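Sallgate evening talk – hats, hooks and small tables
Speaker notes, July 15, 2021

1. Start with the stand

Hi everyone, so glad you came! Ask who has a pile of caps on a chair at home. Wait for the hands.

Then go straight to the white wire stand. I love this thing. It has a ring for a foot, a thin post, and two tiers of arms. The upper tier is the bigger one, eight long arms spread out like wheel spokes, and it takes up so little table.

Point out the cap next to it: soft, dark fabric, round crown. Against white wire you can find a dark cap right away. On a dark shelf you'd be feeling around for it. 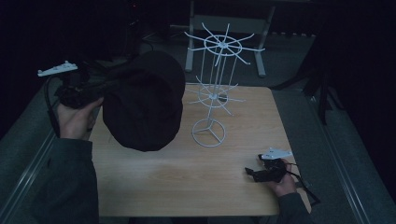
2. Loading it up

Soft caps first. Heavy ones go low, on the arms near the middle of the post – and go around the stand as you fill it, left, right, front, back, so it doesn't lean.

Hang by the inside of the crown. Let the brim face out (people can argue with me on this one, leave time!).

Tell the Plerach story here: we had 3 stands for the March market, put every winter hat on one side of the first, and over it went. Keep it short, slide is coming.

3. The table under it

People skip this part and I really want to slow down. Pale wood is lovely for display. The grain is fine and wavy, with a few big arcs, and it stays quiet behind whatever you set on it. No cloth needed!

Look at how the lines run on a slant. If the room is bright enough, ask the front row to trace one with a finger on our own table.
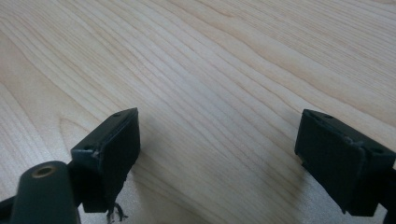 Pale tabletop, close up, with the grain running on a diagonal.

Care: soft dry cloth, lift the stand instead of dragging it. Felt dots under the ring if you move it a lot.

4. Questions

Likely ones: wide brims (top tier, every other arm), kids' hats, where to keep the stand in summer. Cuvora handout is by the door, around 100 copies.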